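Triltden Building, Second Floor
Workplace safety walk-through, January
Walked by: Remedios Magbanua
Comments reviewed by: Jomar Tolentino
Start time: 8:40 a.m.

Marking: OK / Fix / Watch. Anything marked Fix needs a name against it before the sheet goes back to the Layug office.

1. Exits and hallways

Exit signs lit - OK
East stair door closes and latches on its own - Fix
Comment: Door stops short of the latch unless pushed. Same comment as the last sheet. Closer needs adjusting or replacing. Assigned to Jomar.

West stair door - OK
Hallway clear to full width - Fix
Comment: Two pallets of copy paper outside the supply room. Moved while I was there, but the delivery people need to be told to leave them inside.

2. Fire equipment

Extinguishers on hooks, pins and seals in place - OK
Inspection tags current - Watch
Comment: The one by the break room is due next month. Stulach has the service contract and should already have it on their list. Please confirm.

Pull stations unobstructed - OK
Sprinkler heads, 18 inches clear below - Fix
Comment: Room 14, top shelf on the north wall. Archive boxes stacked too high again. Take off one layer.

3. Electrical

Panel doors closed and labeled - OK
Clear space in front of panels - OK
Extension cords - Fix
Comment: One cord run under the mat at the front desk. It was put there for the holiday lights and never picked up. Remove it. If the desk needs another outlet, send in a work order.

Power strips not plugged into each other - OK
Space heaters - Watch
Comment: Two in use, both with tip-over switches, both plugged straight into the wall. Allowed for now. They have to be off and unplugged at the end of the day.

4. Equipment and hand safety

Guards in place on paper cutter and binding press - OK
Pinch point labels readable - Fix
Comment: Label on the binding press has worn down to bare backing. Flivance sends replacements free with the supply order - ask for a spare.

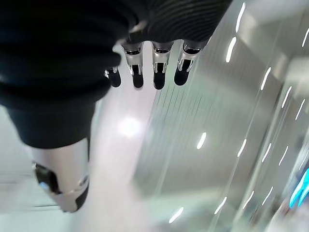

Item 4, equipment. Thumb section, metal tip with small black pad near the end.

Staff know where the shutoffs are - OK
Comment: Asked four people, all four pointed to the right place.

Gloves available, sizes M and L - Watch
Comment: Down to the last box of L.

5. Break room and restrooms

Floor dry - OK
GFCI outlets tested - OK
Refrigerator temperature - OK
First aid kit - Fix
Comment: Short on gauze and burn gel. The eyewash bottle has passed its date. Remedios to restock.

Microwave - OK, needs cleaning
Hot water at restroom sinks - Watch
Comment: Slow to come up in the far sink. Not scalding once it does.

6. Stairs and lighting

Handrails tight - Fix
Comment: East stair, lower bracket moves when you lean on it. Screws are turning in the wall, so tightening alone will not hold. Needs anchors.

Treads - OK
Emergency lights, button test - OK except one
Comment: Unit over the copier went dim within seconds. Battery on order.

Reply from Jomar: Stair door and handrail will be done on the same visit. I would like the Room 14 boxes down before then. The cord at the front desk is already out.

Finish time: 10:15 a.m.
Copy to: Layug office, second floor board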